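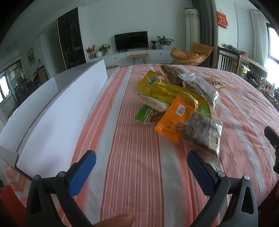 Snack pile, eight packages, striped cloth.

Minutes of the equipment planning meeting, Sunday, back room at Brusgate

I'm taking the notes again, so you get them my way. We started at 2:30, which was late, and the coffee was already gone. Everybody who said they'd come came, plus one from the Lurley side who listened in by phone and kept dropping out.

1. Last meeting's notes
Approved with one fix. I wrote that the spare finger pads were ordered in May. They were only priced in May. Sorry! They still aren't ordered, see item 3.

2. Hand-held grippers: how many more do we buy?
This ate most of the afternoon. The plan is still to gather our pick-and-place recordings in ordinary homes, with ordinary stuff, and the snack set is the one everybody likes best (me too, it's cheap and it fits in a tote bag). What we don't agree on is how many hand-held units we need to keep the home visits going through the summer.

Rokside quoted us $700 a unit. Bachmann came in lower, but their price leaves out the pads and the charger, and once I added those in on the back of my agenda the two were so close that I stopped caring which was cheaper. Rokside can ship in 30 days. Bachmann wouldn't give us a date, and I asked twice.

I said I'd like four new units. The Lurley side said two, and then the phone cut out, so we talked about it without them for a bit (I know, I know). When they got back on we settled on three, all from Rokside, $2,100 total before shipping. Passed, with one vote against from somebody who thinks we should wait for the fall budget. I've promised to put in these notes that waiting was discussed seriously. It was!

3. Pads and small parts
We want spare finger pads on hand before the next round of visits. I asked for 80 and got some looks. My thinking is that a small order means paying shipping all over again in a few weeks, and we've done that before. We went with 34, which is what's left in the small parts line if we don't touch the screws money. I'll place the order with the grippers so it all comes in one box.

Also the screws. Please, if you open up a pivot, put the screws back in the bag with the label on it. I spent most of a morning sorting the drawer.

4. Snacks and other props
Happy topic. The mix we have now is good, and I want to keep it: shiny foil, clear film you can see the food through, little bars, bigger flat bags. Somebody asked if we could just buy one case of the same thing and be done with it. No! The whole point is that a crinkly bag and a stiff wrapper don't pick up the same way. We agreed to keep buying mixed packs, and to swap out any bag that splits.

We also talked about cloths. The orange and white stripes are bright and I love them, but a couple of people want a plain one too, so we can compare the two. One plain cloth approved, out of petty cash. I'll get it.

Crumbs came up for longer than I would have guessed. Baked things in clear bags shed, and then you're packing crumbs into the tote. We're adding a roll of zip bags to the list.
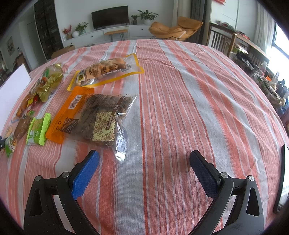

5. The fixed arm
The Lurley side still wants a proper bench arm next year so the recordings can be tried out in-house. I want one too, but we don't have a real number for it, and I'm not voting on a guess. They'll get a written quote with the mount and one year of service included. We'll look at it next time and not before.

6. Storage at Brusgate
We have one shelf. With three more grippers coming we need two. I'll ask the front office, nicely. If they say no, the props tote goes home with me and my hallway gets even worse.

7. To do
Me: Rokside order, pads, plain cloth, zip bags, shelf.
Lurley: arm quote, and a better phone line please.
Everybody: return any chargers you have at home. We're short two.

Wrapped up at 4:45. Next meeting same room, and I'm bringing my own coffee.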